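Speaker notes — "The Counter Is Not a Cupboard"
Nistwood Community Hall, 31/08/2022
Slot is short. Talk slower than feels natural.

Opening

Thank them for coming out on a weeknight to hear about kitchen counters. Pause for the laugh. If there isn't one, carry on as though there was.

Start with the number. When we did the Drindura flats I measured the counter in one of the galley kitchens: 2,295 millimetres, end to end, which sounds generous. Then I measured the stretch you could put a chopping board on without moving something first. 800. The rest was storage that had wandered out of the cupboards and liked the view.

Ask for hands: who has made a sandwich on top of the stove? Put my own hand up.

The back row

Main point of the evening, so don't rush it. Things creep to the back of the counter and line up against the wall like kids at a school dance. A bottle, a canister, another canister, the jar of something beige. Each one has a fair excuse. Together they've taken a strip as deep as your hand, and you'll never get it back by asking nicely.

Then the corner. Every kitchen has a corner where the pan goes to live with its spoon still in it, and the cereal moves in next door. I call this the retirement village. (Samitz crowd liked this line. Drindura crowd did not. Judge the room.)

Next two slides, one after the other, no talking over the first. 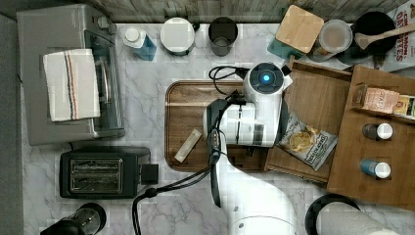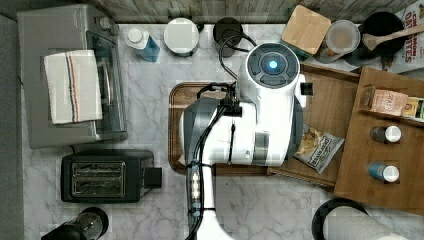
PART TWO: TRAYS, TOWELS AND THE TOASTER QUESTION

Let them look. Someone will say the marble is nice. Agree that the marble is nice.

Point to the back of the counter first. White canister, a container with a wooden-looking lid, the pan in its corner with the cereal box beside it. Cinnamon, for the record. It's a tidy row, as rows go, and I'd still move half of it.

Second slide: a toaster oven and a two-slot toaster, close neighbours. My rule is one machine per job. People get emotional about this. Let them. Concede that a toaster oven is slow toast and a toaster is a terrible oven, then move along before it turns into question time.

Towel. In both slides it's draped on the toaster oven, over the top in the first and on the door handle in the second. The handle is the most popular towel rail in the country and I have stopped fighting it at parties. I will say it tonight, though: buy a hook. Keep cloth off anything that gets hot.

Chips. On a wooden tray in the first slide, on the cutting board in the second. I have a soft spot for the tray. A tray tells you a thing is visiting. A bag on the cutting board is in the way of dinner.

Spice rack, first slide, right side. Two bottles lying down. Lay them flat if you like, but turn the labels up so you aren't sniffing lids to find the cumin.

Homework

Six things. Everybody goes home and takes six things off the counter. They go in a box in the hall until October. Whatever you fetch back has earned its spot — the rest can go to the Lưu Street op shop, which takes clean kitchenware and is sick of fondue sets.

Handout is on the table by the door. Remind them it's double-sided, last time half of them missed the bit on drawers.

Questions. Someone will ask about the air fryer. Have water ready.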